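3.2 Sorting of donated goods

Charity shops that fund hospice care depend on gifts in kind, and the value of those gifts is settled largely at the sorting table. We studied two shops run by the Perkora hospice in Sakby. Staff at each shop logged 377 donated lots in May, noting the type of goods, the time spent on each lot and the shelf price. Small personal accessories (Figure 2) were logged as a separate class. Głowacki proposed that such items be priced singly, while Sekiguchi favored mixed bags at a fixed price. Both methods were used, and each shop kept to one of them for the whole month. Lots that took longer than 15 minutes to sort were reviewed by a second member of staff. Income from car boot sales and sponsored walks was recorded in separate accounts and is treated in Section 4.
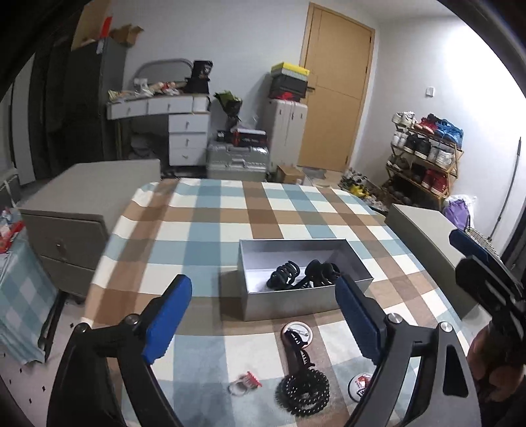 Figure 2. Hair accessories and a pin badge, with an open gray box.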